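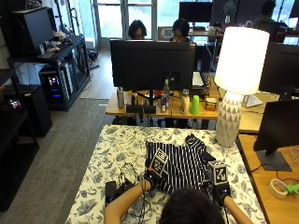 Somebody wrote on the sign-up sheet that folding is a waste of an evening, she hangs everything, always has, sweaters too, and what exactly did we plan to say for a whole hour. OK so start there. Read it out. Good question, let them laugh, then go.

Speaker notes, Folding Knits, Nallelstead library talk, March
(printed copy, big type. bring glasses)

OPENING, keep it short

Thank the library. Bathrooms down the hall, coffee after.
Answer to the sign-up sheet: hang your shirts, hang your coats, fine by me. Knits stretch. Shoulders get those little points. Pull a heavy sweater off a hanger in spring and it's longer than when you put it up.
Ask: who has the pointy shoulders at home? Hands up. (Mine go up first.)
Striped one is the demo piece tonight. Navy and white. Stripes are your friend, more on that in a minute, don't get ahead.

1. THE SURFACE

Table, not bed. Bed sinks in the middle and the fold goes crooked.
Cover the table with a cloth. Bare wood snags, and a slick top lets the sleeves slide around. Tablecloth is fine, you all own one. Floral, plain, who cares.
Lamp on the table, close, off to the side. Side light shows up the creases. Overhead light hides them. I folded for years under a ceiling light and thought I was pretty good at it.
Clear a space as wide as the sweater with arms out. People skip this. Then a sleeve goes in the butter.
Pass around the cloth from the bag here. Get it BACK this time.

2. LAY IT DOWN

Face down or face up? Someone will ask. Face down if you want the front showing on the shelf.
One hand each side, at the seams. Not the shoulders, not the cuffs.
Smooth out from the middle. Flat palms, don't tug. Tugging puts a wave in the hem and you'll be chasing it all night.
Stripes: use them as a ruler. If they run level side to side before you start, the fold will be straight. If they go wavy at one side you pulled too hard there. Nudge it back.
Solid color, no ruler. Look at the hem instead.
Do it slow for the front row, then once more from the side so the back rows can see. Last time in Kesteseck the back rows saw nothing but my elbows, and said so on the cards.

3. SLEEVES

Biggest part of the talk. Leave time.
Two ways:
Way one, sleeve straight across the back, then turned down along the side. Shop fold. Looks sharp, thick in the middle.
Way two, sleeve folded up toward the collar first, body folded over after. Flatter. Better for chunky knits. Less bulk at the neck than you'd think.
Let them vote. Last group was around 70 percent shop fold before the demo. Didn't ask after, should have. Ask after this time!!
Cuffs: lay them flat, don't roll. Rolled cuff leaves a ring.
Big sleeves, the dropped shoulder kind: fold the sleeve to where the body actualy ends, ignore the seam. Seam's in the wrong place for this.

4. WHEN IT GOES WRONG

My favorite bit. Mess it up on purpose. Grab the sweater in the middle and drop it. 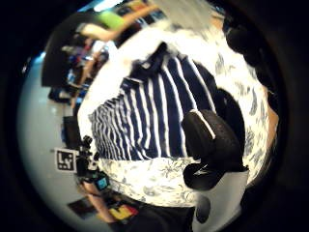 Then don't fix it from the top. Everybody wants to pat the top. Find the hem, get the hem straight, work up from there, collar comes last. If you can't find the hem pick the whole thing up by the shoulders, let it hang for a second, lay it down again. Starting over takes less time than patting.
Tight ripples at one side = cloth bunched underneath. Slide a hand under, flat, spread the fingers, pull the hand out slow.
Inside-out sleeve: fix it first. You will not fix it later. You'll find it next November.
Story about the moving boxes, the 157 pieces of knitwear from the church sale, only if we're running ahead. Skip if the projector ate the time.

5. THE FOLD ITSELF

Sides in, so the body is as wide as your shelf board. Cut a board from a cereal box. Hold mine up.
Bottom up to the middle, then once more up to just under the collar.
Turn it over. Done. Do NOT squash it, it's wool, it needs air.
Say again: width is what matters, height takes care of itself.
Thick ones fold in 2, thin ones in three. That's the whole rule.
Practice time, people at their tables, 30 minutes on the printed schedule but it always runs over. Walk around. Hands off other people's sweaters unless they ask, I have to remind myself.
Kids' sizes: same fold, fewer turns. Don't bother with the board.

6. HEAVY KNITS, LAYERS, COLLARS

Thick knit on top of thin knit = the thin one gets creased. So heavy at the bottom of the pile, every time. Yes you'll have to lift the pile to get at the heavy one. Yes it's annoying.
Wide stripes and narrow stripes look different folded, even on the same sweater. Narrow ones show every crease. Put the widest band on the outside of the fold if you get a choice.
Ribbed edges: let them sit how they want, don't stretch them to match the body.
Turtlenecks, fold the neck down over the front before the last turn. Cowls, same but looser. Cardigans button at the top and bottom only, skip the rest.
Hoods. Ugh. Hood down flat inside, then carry on like it isn't there.
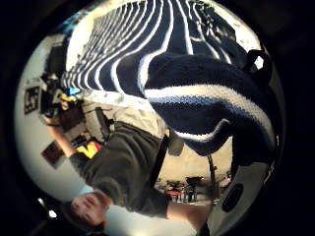 7. PUTTING THEM AWAY

Shelf or drawer. Shelf: stack low, five or so. Higher and it leans.
Drawer: stand them on edge like files, stripe side up, you can see what you own.
Boxes. I use the Sorketti ones with the lid that lifts off, because I had them already. Any box that closes. Don't sell boxes here, I got a complaint.
Clean before storing! Moths like the dirty ones. Cedar is nice, wont save a sweater with soup on it.
Tissue between dark and white if it's going away for the summer. Navy next to white, I'd do it.
Label on the END of the box. Not the lid. Lid is under another box.
Refold halfway through summer if you can stand to, creases move to a new spot. I manage it most years.

8. QUESTIONS

Likely ones:
- Steam before folding? After washing yes, let it dry flat first, all the way dry.
- Rolling for suitcases? Fine for a trip. Not for months.
- Cotton knits? Same thing, they forgive more.
- Vacuum bags? No for wool. Acrylic, up to you.
- Fitted sheets? Different talk. Paterson branch, later in the spring, flyer on the back table.

Take the vote again here, shop fold or flat fold. Write the number down on this page:

Collect cloths, cereal boards, the pens. Turn off the lamp. Key goes back to the front desk before 9.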